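4.2 Pedestrian avoidance in the Osorell kit

Urkia sells Osorell as ready for footpath delivery robots. We ran its simulated street corner 43 times, and we doubt the claim.
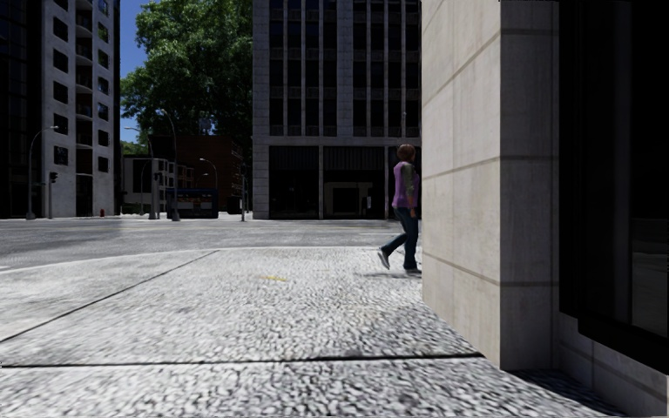

The vendor's score counts any run without contact as a pass — a generous rule. Three passes left the walker almost no room.

Figure 3. Simulated pedestrian on the pavement, with the road behind.

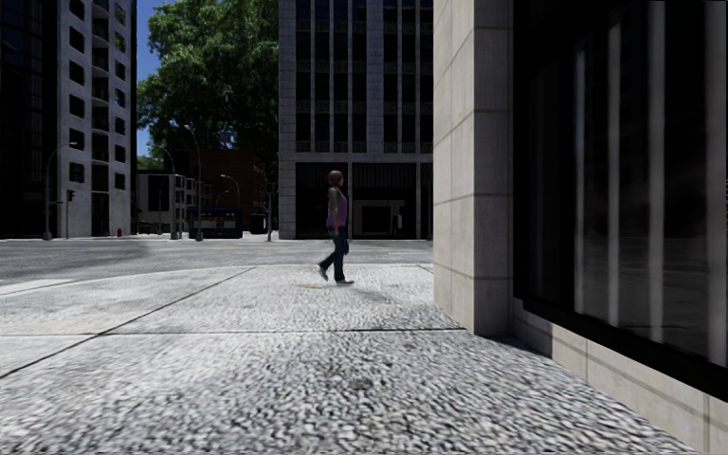

4.3 Cost of the licence

Tremblay's older kit costs less.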